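Nerby Room Humidity and Temperature Logger

Home > Measuring > Air and moisture > Loggers

Product status: in stock
Sold as: single unit, or as a pair with one shared carry case
Page last revised: 2022-09-07

The Nerby is a small battery-powered logger for indoor air. It measures relative humidity and temperature at a fixed interval, stores the readings in its own memory and shows the latest pair on a display. It is meant for homes, workshops, small stores and rooms with fitted timber, where the reading over several weeks matters more than the reading at any one moment.

It has no wireless link. Readings are taken off over a cable to a computer, where the logger appears as a plain storage drive. The data file is a comma-separated text file and opens in any spreadsheet. No account or software is required.

What it measures

Humidity is read by a capacitive sensor behind a slotted cover on the lower edge of the case. The display range runs up to 100 per cent relative humidity, but the stated accuracy applies only in the middle of the range. Readings taken close to saturation should be treated as an indication. After a spell in very damp air the sensor may read high for several hours. Leave it in a dry room overnight before using it again.

Temperature is read by a separate element next to the humidity sensor. Both readings are taken together and share one time stamp. Dew point is worked out from the pair and written to the file as a third column. It is not shown on the display.

The logger measures air. It does not measure the moisture content of wood, plaster or screed, and it should not be used to decide whether a subfloor is ready to cover. For that you need a pin meter or a surface box test. The two kinds of reading go well together: timber moves slowly towards a moisture content set by the air around it, and the log shows what that air has been doing.
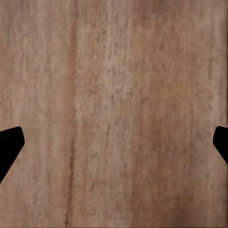 Light brown wood surface with long, wavering grain.

Timber shrinks and swells mostly across the grain and very little along it. A wide board therefore shows a change in air humidity sooner than a narrow one, and a gap at a board edge in winter is often closed again by June. If you are logging to find the cause of gaps or cupping, run the unit through at least one full change of heating season. A week of readings will rarely tell you anything useful.

Logging interval and memory

The interval is set with the side button and can be five, ten, thirty or sixty minutes. At the ten-minute setting the memory holds 93 days of readings. When the memory is full the unit either stops or writes over the oldest readings, depending on the setting chosen at start. The factory setting is to stop.

Changing the interval starts a new file. Earlier files stay in memory until they are deleted. Removing the batteries does not erase stored readings, but the clock is held for only a few minutes without power, so change both cells promptly and check the time afterwards. If the clock has been lost the display shows a row of dashes until it is set.

Placing the logger

Fix or stand the unit at chest height on an inside wall, away from radiators, cookers, lamps and direct sun. Keep it clear of curtains. A unit standing on a windowsill will record the climate of the windowsill, with sharp swings that say little about the room. The same goes for shelves above a heater and for the tops of refrigerators.

Rooms with large areas of glass need more care. Air next to cold glass is cooler than the air in the middle of the room, and its relative humidity is higher for the same amount of water. Where condensation on glazing is the thing being looked into, use two loggers on the same interval: one by the glass, out of the sun, and one on the opposite wall. The pair pack is sold mainly for this use. Start both units within the same minute so that the rows line up in the spreadsheet.
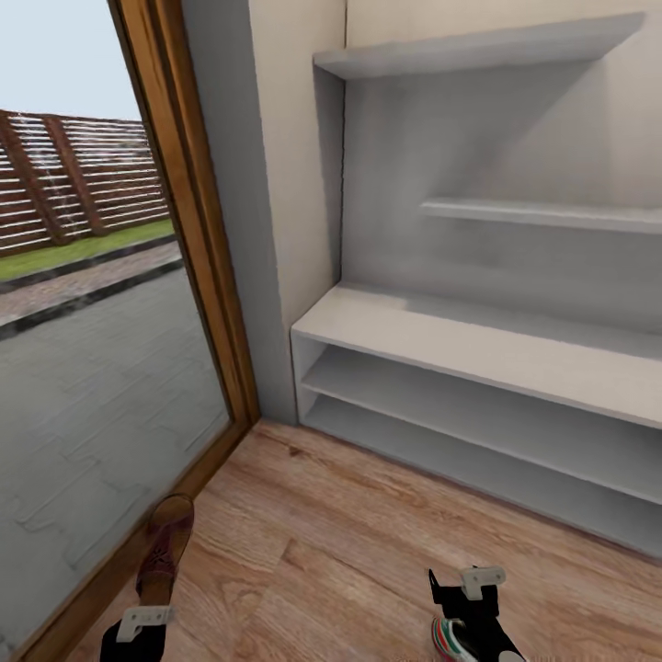

A buyer of the pair pack reports that the two units agreed closely when left side by side for a night, and that the one moved to the glazed side of the room then read noticeably damper every morning until the heating came on. The same buyer would have liked a longer cable.

A side-by-side run of this kind is a good habit before any paired test. Place both units in one box with the lid ajar, leave them overnight and compare the last few rows. A small fixed difference can be entered as an offset on one unit. If the difference drifts during the night, one sensor may be dirty or may still be recovering from damp air. Repeat the run before entering an offset.

Wall fixing

The back plate has one keyhole slot and two flat areas for adhesive strips. The strips supplied are suited to painted plaster and smooth sealed wood. They are not suited to wallpaper or limewash. On outside walls leave an air gap behind the case, using the two clip-on feet, so that the temperature of the wall does not pull the reading down. Do not fit the unit inside a picture recess or behind a frame unless the space behind the frame is what you want to measure.

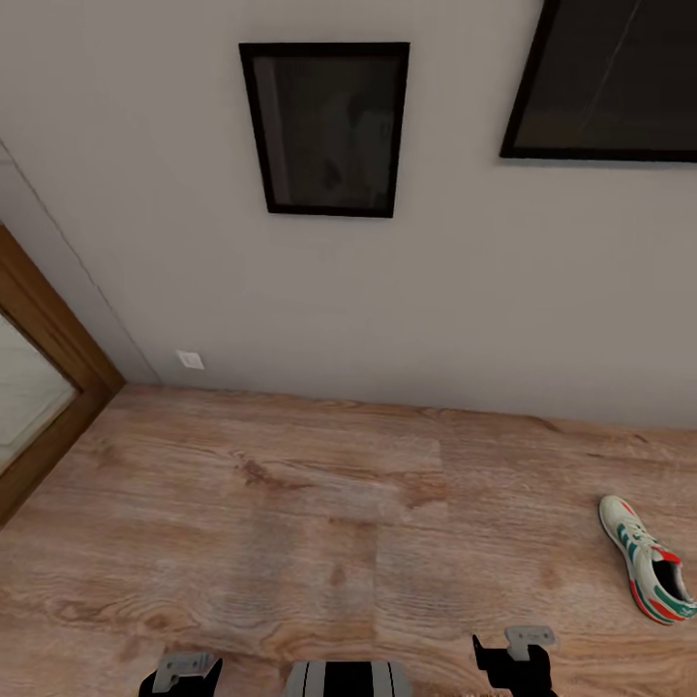

Pale wall with dark-glazed frames above a wood-grain floor.

Framed works on outside walls can trap a layer of cool air. If mould or cockling has been found behind glass, log the room first and the space behind the frame second. The older Nerby case was too deep for this. The present case is thinner and will fit behind most frames hung on bumpers, though the display cannot be read in that position.

Reading the results

Plot humidity and temperature on the same time axis. In a closed room with no source of water, relative humidity falls as temperature rises and the two lines mirror each other. Where both rise together, water is being added to the air, usually by cooking, washing, drying clothes or people. A slow rise over several days with a steady temperature points to damp weather, poor air change or wet building materials.

The dew point column is the more useful one for comparing rooms. It does not change when air is merely warmed or cooled, so long as no water is added or lost. If two rooms have the same dew point but different humidity, the difference between them is one of temperature only.

Specification

Sensor type: capacitive humidity, separate temperature element
Upper display limit: 100 per cent relative humidity
Logging interval: five, ten, thirty or sixty minutes
Memory at ten minutes: 93 days
Weight without batteries: around 31 g
Power: two AAA cells, not rechargeable
Data format: comma-separated text, one row per reading
Fixing: keyhole slot or adhesive strips
Use: indoors only, not splash-proof

In the box

Logger, two cells, data cable, two clip-on feet, one set of adhesive strips, printed guide. The pair pack contains two loggers but only one cable.

Accessories and related items

Prunby pin meter, for direct readings in timber. Spare pins are sold in packs and are pushed in by hand.

Bakutano salt check kit, for testing a humidity sensor at a known point. The pot takes one logger at a time. Allow a full day for the air in the pot to settle, and keep the logger upright so that the sensor slots stay clear of the salt.

Ramasamy sensor cover, a finer mesh for dusty workshops. Response is slower with the cover fitted. Remove it for paired tests unless both units have one.

Care

Wipe the case with a dry cloth. Do not use spray polish, solvent or wax near the slots. Fumes from fresh varnish, silicone sealant and some floor finishes can shift the humidity reading for good - take the unit out of the room before such work starts and put it back when the smell has gone.

Returns

Unused items may be returned in the original box. Adhesive strips that have been opened cannot be taken back. If a unit is returned with a suspected fault, leave the data on it and note the interval setting on the returns slip.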